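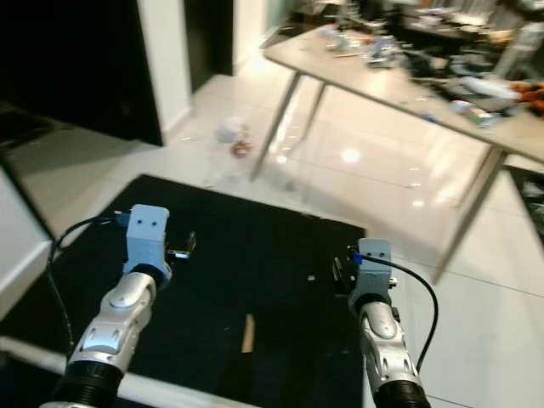

Black mat down on the white tiles, before anything goes back on it.

Right. Quick one, dinner's on.

The big black mat is staying. I know I said in June it was going to the tip, but I've changed my mind. Had a go at the tiles first, the glossy white ones, which show every single crumb and every footprint and I will never choose them again. Two buckets of hot water. A squirt of the Kudo stuff, the lemon one. Knees not happy.

Then the mat. Swept it, shook the worst off over the back fence, wiped it both sides, hung it on the line till arvo. Came up alright. Matte black hides a lot, except fluff. And specks. Always one white speck you only notice once you've put the bucket away. There's a little tan strip near the middle as well, havent got to that yet.

Still to do:
- straighten the far edge up with the grout lines (drives me mad)
- skirting boards
- the Plivitz tub, 7 months of odd screws and dead pens in it, sort or chuck
- find somewhere for the spare rug that isnt the hallway

Was tempted by a new mat from Gernus but it's $407 and thats before delivery. No thanks. Old one will do another summer.

More tomorow if I get to the skirting.

Filed under: Home, Floors, The Big Clean Out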